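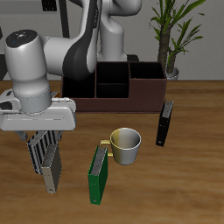
Archivador sobre la mesa.

Ticket 485 - Módulo de estadísticas, liga de críquet
Estado: abierto, prioridad alta
Abierto por: Banafsheh Hassanpour, anotación y actas
Producto: Clirell marcador, servidor en Tenix
Fecha: 17 Jan 2019

Resumen
El promedio de bateo sale mal en la ficha de varios jugadores. Empezó tras importar las actas de noviembre. Los totales de carreras bien, los partidos bien, el promedio no.

Caso claro: primer bateador de Dratirby. 485 carreras en la temporada, 23 entradas, 11 de ellas not out. Deberían ser 12 eliminaciones y promedio 40,42. La ficha pone 21,09, osea que divide entre las 23 entradas y pasa de los not out.

Cómo reproducirlo
1. Entrar en Clirell con perfil de anotador.
2. Temporada actual, equipo Dratirby, pestaña Bateo.
3. Abrir la ficha del primero de la lista.
4. Comparar con el acta en papel. En la tabla general el promedio sale bien!! Solo falla en la ficha individual.

Probado en dos navegadores y en el móvil. Igual. Caché borrada, igual.

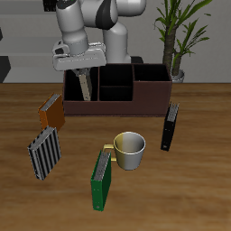 Registro

Entrada 1, soporte
Recibido. ¿Pasa con todos los equipos o solo Dratirby? ¿Las actas de noviembre se subieron por plantilla o a mano?

Entrada 2, B. Hassanpour
Dratirby y Farahani. El resto parece bien, no he mirado todos. Por plantilla, la vieja, la que tiene la columna "NO" al final. A mano solo un partido, el suspendido por lluvia.

Entrada 3, soporte
La plantilla vieja puede ser. La nueva espera "no eliminado" en la columna de forma de eliminación, no en columna aparte. Si viene vacía, la ficha la toma como eliminación. La tabla general usa otro cálculo, por eso cuadra. Por favor reimportar UN acta con la plantilla nueva y decirnos.

Entrada 4, B. Hassanpour
Hecho con el Farahani - Dratirby. El promedio del capitán de Farahani se movió, ahora bien. Pero el partido sale duplicado en su historial y el 70 que hizo ese dia cuenta dos veces. Peor que antes. Lo he borrado y vuelto a cargar, lo mismo.
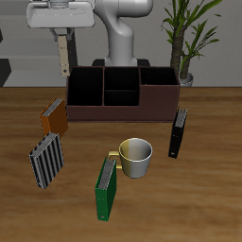
Además el duplicado afecta a la mejor marca, que sale dos veces en el listado de medios centenares. El delegado de Farahani ya me ha escrito preguntando. Necesito esto limpio antes de publicar la clasificación.

Entrada 5, soporte
El duplicado es porque el acta vieja conserva su identificador y la nueva genera otro. Borrar desde el calendario solo oculta el partido, no quita las entradas de bateo. Hay que borrar desde Actas > Histórico > Eliminar con estadísticas. Luego recalcular temporada. No reimportar más hasta confirmar, gracias.

Entrada 6, B. Hassanpour
Vale, no veía esa opción, me faltaba el permiso. Ya me lo ha dado Tenix. Eliminado el duplicado, recalculado. El 70 aparece una sola vez.

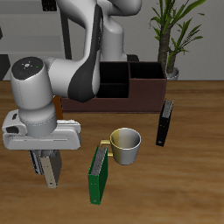 Quedan las demás actas de noviembre. ¿Hay que hacerlas una por una o podéis pasar algo en el servidor? Son muchas y cada recálculo tarda lo suyo. Y los bolos: no he comprobado si los promedios de lanzamiento estan tocados también, miro esta noche.

Entrada 7, soporte
Podemos convertir la columna "NO" en bloque. Lo lanzamos fuera de horario, con copia previa. No tocar fichas mientras tanto. El lanzamiento no usa esa columna, no debería verse afectado, pero sí, mira un par.

Entrada 8, B. Hassanpour
Miradas tres fichas de lanzadores, wickets y economía cuadran con papel. Espero la conversión. Dejad el ticket abierto hasta que revise Dratirby entero, por favor.

Pendiente: conversión en bloque (soporte), revisión de fichas (B. Hassanpour), retirar la plantilla vieja de la zona de descargas, que sigue ahí.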